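Can It Tidy Up Yet? Sorting Chores in Simulation
Bhupendra Tomar, Hallstead project group, Aug 31, 2021

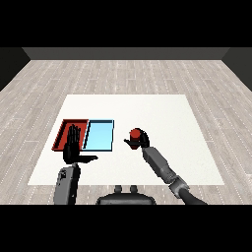
Figure 1. Sorting task in the simulator: red object in the right hand, red and blue trays on the mat.

1. Why trays
Our brief from Olvera was to find out whether a two-armed robot could put the shopping away. We began with putting one thing in one tray, a job most toddlers regard as beneath them.

2. Results
We ran 3896 attempts over 13 nights. The best controller got the object into the matching tray in 44 per cent of them. Most failures were drops at the rim. In 2 runs it let go perfectly, over the floor.

3. Discussion
A shop could not use this, and my mother has declined it for the kitchen. Grasping is fairly dependable now; letting go in the right place is the weak part. The trays also sit very close together, which I would change. Tests with soft packaging start in October, if the Clukport machine is free.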